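Soft Cloth, Hard Fingers: Comparing Two Gripper Finger Shapes on the Larkach Arm

Student project report, robotics lab elective. Supervisor: Beverley Staniforth

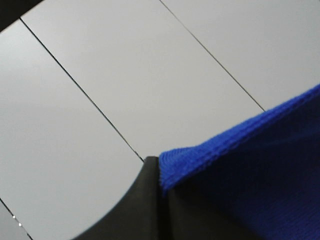 Figure 1. Wrist camera view with the blue microfiber cloth beside the tip of the curved finger.

1. What we wanted to find out

Our group got the cloth task, and we were happy about it! Rigid blocks are fun for a week, but cloth does something new every time you touch it. The question was simple: does the shape of the finger matter when an arm has to pick up a folded cloth by its edge? We had two sets of fingers for the same gripper. The Uddale set is flat and straight. The Eshun set has a curved side that narrows to a small squared tip. We also wanted to know if the wrist camera was good enough to steer by, or if we would end up leaning over the table to check everything ourselves.

2. Setup

The arm was the lab's Larkach, run from the Vikon controller. The camera is a small one at the wrist, looking down past the fingers. We drove the arm by hand with the joystick, because writing a cloth planner in one term was more than we could take on (we did try, see section 5).

The cloth was folded and put down on the pale gray panels with its hem turned toward the gripper. We chose a blue one on purpose after our first choice, a gray duster, was close to invisible on screen. The blue hem stands out very well against the panels, and the lines between the panels were handy for judging how far the gripper had turned.

Each finger set got 60 tries, 120 in total. A try counted as a success if the cloth was lifted clear of the surface and held while the arm moved to the drop spot. Closing speed and grip force were the same for both sets. We swapped fingers halfway through each session so that our own practice with the joystick wouldn't help one set more than the other.

3. Results

Eshun (curved): 53 successes out of 60
Uddale (flat): 38 successes out of 60

We expected a difference but nothing like this big. The flat fingers mostly failed at the start of the grasp. They pushed the hem away along the panels and closed on air, or caught one layer and let the rest unfold. The narrow tip could get in under the rolled part of the hem before closing, and once it was there the pick was nearly always good.

The seven Eshun failures were all slips during the move. Our guess is that the small tip has less area to hold with, so a heavier cloth might change the picture.

4. The camera

Steering by the wrist view worked better than we had feared. The hem was easy to follow right up to the finger. What was hard was the underside of the cloth, where the blue goes very dark and the dark gray finger starts to blend into it. In Figure 1 you can follow the left rim of the finger easily, but the lower right side is much harder to make out. We slowed down a lot in that last stretch. A lighter finger would be a cheap thing to try.

5. Problems

Our automatic version looked for blue pixels and aimed at the top edge of the patch. It found the hem fine, then lost it whenever the cloth folded over itself. It was great fun to watch and we would love to get back to it.

We also lost one full session to a loose finger screw. Check the screws before logging anything!

6. Next steps

Repeat the test with a dish towel and a thin cotton napkin, print the Eshun fingers in a light color, and log grip force during the move to see when the slips begin. The Larkach is free again in March and we have already asked for it.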